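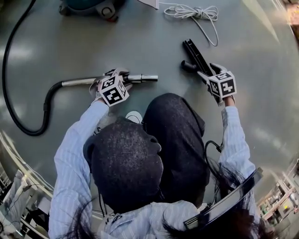 Metal tube and corrugated hose

Tiston 40 Tube and Hose Set

For Tiston cylinder vacuum cleaners and most others with a 40 mm fitting

The Tiston 40 is our standard replacement set for people whose vacuum cleaner still runs well but whose hose has split or whose tube has gone missing in a house move. It is sold as a set, or you can order the hose and tube separately from the spares list.

What you get
Steel tube in two sections, push-fit
Flexible hose with swivel collar
Crevice nozzle
Round dusting brush
Spare rubber seal for the machine end

The floor head is not included. If you need one, the Flisness wide head and the Fluvmont hard floor head both fit this tube without an adaptor.

Will it fit my machine?
Measure across the inside of the inlet on the vacuum cleaner, where the hose goes in. If it is 40 mm, the set will fit. Older Flisness machines have a slightly narrower inlet with a bayonet catch and need adaptor 11, sold separately. The set is not suitable for central vacuum systems or for wet pick-up.

Fitting
Switch off and unplug the machine. Press the two catches on the old hose and pull it straight out. Check the inlet for grit and wipe it with a dry cloth. Push the new hose in until both catches click, then turn the collar a quarter turn each way. It should move freely. If it feels stiff, the seal has folded over — take the hose out and seat the seal again by hand.

Care
Do not wash the hose in a machine. Hang it up in a loose loop for storage. Kinks near the collar are the usual cause of splits. The tube can be wiped with a damp cloth and should be dried before the sections are put back together.

Guarantee
The tube is guaranteed for 4 years and the hose for 60 weeks, both from the date of delivery. Seals and brushes are treated as wearing parts and are not covered.

Delivery and returns
Orders go out from the Dissanayake warehouse on working days. Unused sets can be returned within 60 days with the packing slip. For spare parts, write to Gunnel Wikström in the parts office and give the model number from the plate under your machine. Trade orders of 11 sets or more are handled by Abdelkrim Fawzy.

Page last updated January 11, 2022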